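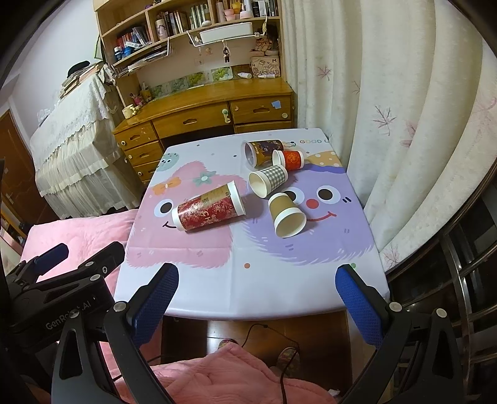
Dremach Adjustable Pull-Up Bar

A good pull-up bar should feel like part of the house, and we think the Dremach gets very close. It fits across a doorway without a single screw, the grips are soft enough for bare hands, and there's a narrow, a wide and an angled hold, so your back and arms get a proper change from one set to the next.

If you can't manage a full pull-up yet, please don't let that put you off! Plenty of our customers start with slow lowers or simple hangs - a few seconds at a time is fine - and build up from there.

Turn the end caps until snug, then check them again before every workout.

Length when closed: 72 cm
Longest setting: 99 cm
Ships from our Mundberg store
Questions? Ask for Yevhen Bilyk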